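Seite drucken | Per E-Mail weiterempfehlen

Häufige Fragen zu unseren Körben

Zuletzt aktualisiert: August

Liebe Kundinnen und Kunden, in unserem kleinen Laden in Skakoscombe klingelt das Telefon oft, und meistens geht es um Körbe: wie man sie sauber bekommt, ob man Brot hineinlegen darf, warum der neue Korb im Flur so riecht. Wir erzählen das alles gern, auch zum fünften Mal am Tag, aber vielleicht hilft es Ihnen ja, in Ruhe nachzulesen. Fatima Shabalala hat die Fragen gesammelt, Keir Mackay hat die Antworten aus der Werkstatt beigesteuert, und wenn trotzdem etwas offen bleibt, rufen Sie bitte einfach an!

Woran erkenne ich einen gut gemachten Korb?

Schauen Sie zuerst auf den Rand. Er trägt den Korb, an ihm fassen wir an, und an ihm geht auch am ehesten etwas kaputt. Fahren Sie einmal mit der flachen Hand ringsherum, ganz langsam: Es sollte nichts piksen und nichts nachgeben. Bei den rechteckigen Modellen sind außerdem die Ecken wichtig. Wir mögen sie lieber rund, weil das Geflecht dort sanft herumgeführt werden kann und nicht scharf geknickt wird (und weil man sich daran nicht die Strümpfe aufreißt, wenn der Korb unten im Regal steht).

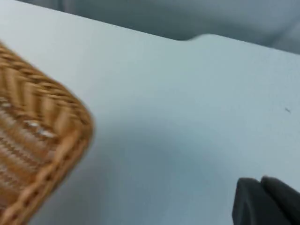

Foto: Dineo Visser

Was bedeutet Fischgrätmuster?

So nennen wir ein Geflecht, bei dem die Stränge schräg laufen und die Richtung wechseln, sodass ein Zickzack entsteht. Auf einer Seitenwand in Honigbraun kommt das besonders schön heraus, finden wir, weil die dunkleren Zwischenräume die Zeichnung betonen. Haltbarer als ein gerades Geflecht ist es nach unserer Erfahrung nicht unbedingt, da kommt es viel mehr auf das Material und die Sorgfalt an. Aber es macht eben Freude beim Hinschauen, und das darf bei einem Ding, das jeden Tag auf dem Tisch steht, auch zählen.

Wie reinige ich meinen Korb?

Am liebsten trocken. Ein weicher Pinsel, so einer, wie man ihn zum Backen nimmt, holt Krümel und Staub aus den Rillen, und zwar immer in Richtung der Stränge. Drehen Sie den Korb danach um und klopfen Sie ihn leicht auf den Boden, da kommt noch erstaunlich viel heraus. Bei Flecken nehmen Sie ein gut ausgewrungenes Tuch mit lauwarmem Wasser und einem Tropfen Spülmittel und wischen mit klarem Wasser nach. Bitte nicht einweichen und auf keinen Fall in die Spülmaschine stellen!

Und wie trocknet er richtig?

Luftig und im Schatten, am besten auf der Seite liegend, damit auch der Boden Luft bekommt. Die Heizung ist zu heiß, ebenso die Fensterbank in der Mittagssonne. Lassen Sie ihm ruhig einen ganzen Tag Zeit, auch wenn er sich außen schon trocken anfühlt.

Darf ich Brot und Obst direkt hineinlegen?

Brot legen wir selbst immer auf ein Leinentuch, das man samt Krümeln herausheben und ausschütteln kann. Bei Obst ist es ähnlich: Äpfel und Birnen sind unkompliziert, Beeren und sehr reife Pflaumen gehören in eine Schale, denn den Saft bekommt man aus dem Geflecht kaum wieder heraus. 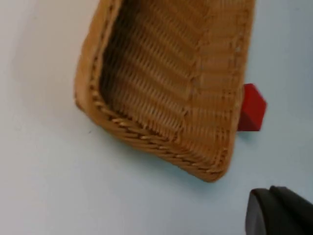
Wer den Korb gar nicht für Lebensmittel braucht, kann das Tuch natürlich weglassen. Bei uns an der Kasse liegen Stifte und Schlüssel einfach so darin, und Bayu Teoh bewahrt zu Hause seine Gewürztütchen in einem auf, hochkant und nach Alphabet. Nur sehr kleine Dinge, Nadeln etwa, verschwinden gern zwischen den Rippen am Boden.

Welche Größe passt in mein Regal?

Messen Sie bitte an der Innenseite des Fachs und ziehen Sie an jeder Seite einen Fingerbreit ab. Unser längstes Modell heißt Darkireo und ist 75 cm lang, das ist etwas für die Truhe oder den Platz unter der Bank. Für Küchenregale nehmen die meisten das Modell Pretorius mit 50 cm.

Ein Strang hat sich gelöst. Was nun?

Bitte nicht daran ziehen und nicht gleich abschneiden. Oft lässt sich das Ende anfeuchten und mit einer stumpfen Stricknadel wieder unter den Nachbarstrang schieben. Am Rand ist es kniffliger, da bringen Sie uns den Korb lieber vorbei. Efraín Espinoza sieht sich jedes Stück an und sagt Ihnen vorher, was es kostet. Rechnen Sie mit 4 Wochen, vor den Feiertagen leider auch mit mehr.

Wo erreiche ich Sie?

Korbladen Skamon, Skakoscombe, telefonisch unter der Durchwahl 306. Vormittags ist meistens Fatima dran, nachmittags die Werkstatt, dort lassen Sie es bitte etwas länger klingeln.

Seite drucken | Per E-Mail weiterempfehlen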